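Mixed Small Parts: Sorting an Open Metal Bin
Print this page | E-mail this page

Workshop Tips – Storage and Sorting
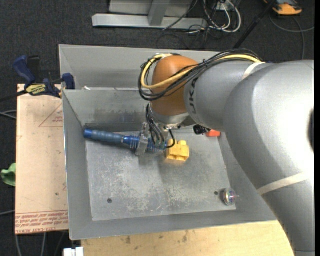

A catch-all bin works for about a week. After that, long items lie across short ones, small round items migrate to the corners, and the usual method of retrieval is to tip everything out on the bench. The procedure below is the one used in the Mosoti shop for open sheet-metal bins holding a mix of toy blocks, tube-shaped items, caps and odd hardware.

Order of removal

Take the long pieces out first. Anything longer than half the width of the bin bridges the pieces under it and hides them. Grip long cylinders near the middle and lift straight up. Lifting by one end drags the other end across the floor of the bin and pushes small parts under the rear edge.

Blocks come out next. Stack them by stud count, studs up. Do not press them together at this stage.

Small round and transparent items go last. They are hard to see against gray metal, and a flashlight laid flat on the bin floor will throw a shadow behind each one. Check all four corners by hand.

Bin surface

Bare sheet metal is noisy and lets cylinders roll. A 1/16 inch rubber mat cut slightly undersize stops both. Leave a gap of 1/4 inch on each side so the mat can be lifted for cleaning. Felt is not recommended; it holds swarf and glitter equally well. Faraji Shemweta prefers cork, but cork sheds at the edges after a few months of daily use and the crumbs end up in everything with a thread.

Deburr the top lip before first use. A fine half-round file, two passes per side, then wipe with a damp rag.

Dividers

For bins 14 inches wide or more, fit one divider across the short dimension, set off center. The larger side takes long items, laid parallel to the wall. The smaller side takes blocks. Small parts do not belong in the bin at all – use lidded cups. Hakard cups fit the Zondska rack without shims. Saltelero cups need one thickness of card behind the clip.

Labels

Label the front face and the inside rear wall. Bezawit Degefa's trial in August covered 108 items in four bins, and roughly 70 went back to the correct place with front labels only. With the second label added, the figure was 100. Use block capitals at least 1/2 inch high. Paper labels under clear tape lift at the corners on oily metal, so degrease first with rubbing alcohol and let it dry.

Maintenance

Empty each bin once a month. Vacuum the floor with a stocking over the nozzle. Put back long items first, this time against the rear wall.

Revised 7 Apr 2024

Contact Us | Copyright Mosoti Workshop Notes | Back to top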